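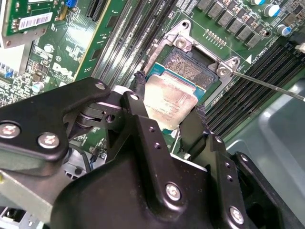
A CPU socket is the part of a computer's main board that holds the processor and joins it to everything else. In the land grid type, the small springy contacts sit in the socket itself, and the processor has only flat pads on its underside – a happy arrangement for the chip, though it does ask for a gentle hand around the board.

The processor is lowered straight down, with the small triangle on its corner matched to the one on the socket. A metal load plate then closes over its edges, and a long lever is pressed down and hooked under a tab to hold it all firmly in place. 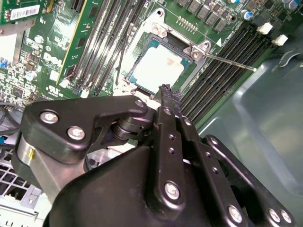
Memory slots are commonly placed close by, as short paths help signals arrive on time, and larger desktop machines may have a bank on each side of the socket. Old thermal paste should be wiped from the metal lid before a cooler goes back on. The repair writer Dionysis Spanos, in a much-loved handbook published by Ondport, advises readers to keep the plastic socket cover in a drawer – it weighs next to nothing, and an empty socket is easily harmed.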